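Visit to the Frimpong workshop in Plirnberg

I came to Plirnberg by the early train from Brurkport, on a Friday, and was at the gate before the others. Our guide was Ewurabena Odoi, who looks after the two-armed machine they call Grisurby. Before the visit I believed that such a machine needs most care in its motors. She told me that the fingers and the model of the room take more of her time.

Every new task is first set up in a simulated room. She changes one thing, for example the start position of an arm, and runs the task 50 times. If more than 2 runs fail, she goes back to the settings and does not touch the real machine. All changes are written in a paper notebook, and the last entry when we were there had the number 764. I liked very much this notebook.

The simulated room, with the two arms and then one gripper from near:
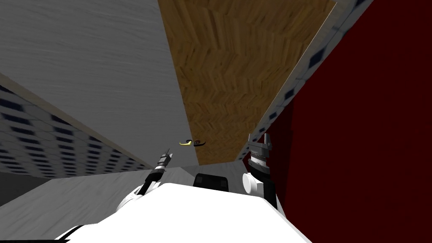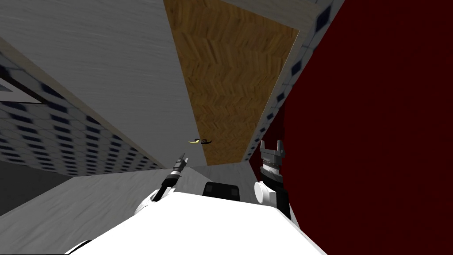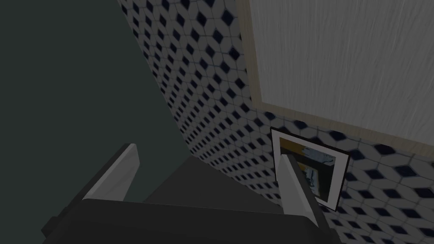 After this we went down to the real cell. Ms. Odoi removed one finger with a small key and let us hold it. It is lighter than I expected. The fingers are checked every 6 weeks, and when the inside face is worn she changes both together, so that they close evenly. Then the zero position must be set again, which she did in front of us while she answered questions. One screw was tight and she had to go for another key.

Coffee was served in the hall. I could not stay for the second part, about cables, as my train was leaving at four.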